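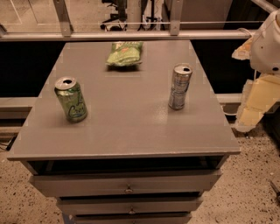
Grenar students teach a robot to tidy up, one drawer at a time

If you have ever asked a teenager to put their things away and close the drawer behind them, you will have some sympathy for the students in the Kirano robotics club, who have spent most of the winter term asking a machine to do exactly that.

The club, which meets after classes at Grenar College, is getting ready for the household tasks round of the Robichaud Challenge in July. It is the first time a team from the college has entered that round, and the members have thrown themselves into it with a great deal of enthusiasm and (by their own cheerful admission) not much sleep.

The task sounds simple when you read it on paper. There is a small drawer cabinet with a few everyday things sitting on top, such as drink cans and a bag of snacks. The robot has to open a drawer by its knob, pick up whatever it has been told to pick up, put it inside and push the drawer shut again. Teams get 25 minutes for their full set of runs, and points come off for anything knocked over or left behind.

"You do it at home a hundred times without thinking about it," said Inger Riis, the student captain. "Then you try to write down what your hand is doing and you realise you have no idea. I stood in my kitchen opening and closing the cutlery drawer until my mum asked me to please go and do something else."

Cans have been the team's favourite thing to practise with. They stand up by themselves, they come in different widths, and there is never any trouble finding more of them around a college. A slim can and an ordinary one need quite different grips, though, and the silvery ones bounce the room lights back at the camera in a way that has caused more than one long evening. Snack bags are another story altogether. They crinkle and shift and are never quite the same shape twice, and Luzius Gruber, who looks after the vision side of things, has become something of an expert in them.

"I can tell you which end of a chip bag is easiest to hold," he said. "It's the seam. I don't know when I'll ever use that again, but I'm very happy to know it."

The drawers bring their own headaches. Each one has a single round knob in the middle, and the robot has to come at it nearly square or its grip slides off. The lower drawers are harder again, as the robot has to reach down past the ones above, and a drawer that has been left out can easily get in the way. The club has a rule now that every position gets written up in the logbook before a run starts, so that when something goes wrong the next person has a fair chance of working out why. The logbook is up to 2,495 entries, most of them in Inger's very small handwriting.

Leopoldo Ponce, who teaches electronics at the college and has supervised the club for three years, said he was proudest of how the group had learned to share the work around. New members start by resetting the cabinet between runs, then move on to driving the arm by hand, and after that they can try changing the code themselves — with a more experienced student sitting next to them for the first little while.

"We had students join this year who had never programmed anything at all," he said. "One of them rewrote our whole drawer-closing routine over the break, and it was a good deal better than the one I helped with. I've been told I'm allowed to keep making the tea."

Getting to the competition is the other half of the job. The team has raised $2,923 so far through a sausage sizzle, a trivia night and a generous donation from Grarberg, the hardware store on the main road, which has also let the club have drawer knobs and fasteners at cost. That covers the entry fee and the hire of a van, and the students are hoping that a second trivia night will look after meals and a place to stay.

Anyone who would like to see the robot having a go is welcome at the club's open practice, from 4 pm until 6 pm in the engineering workshop, on the last teaching day before the team leaves. There will be a cuppa and some biscuits, and younger visitors can have a turn at the controls. Bookings aren't needed, but families bringing a larger group are asked to let Mr Ponce know through the college office so there are enough chairs to go around.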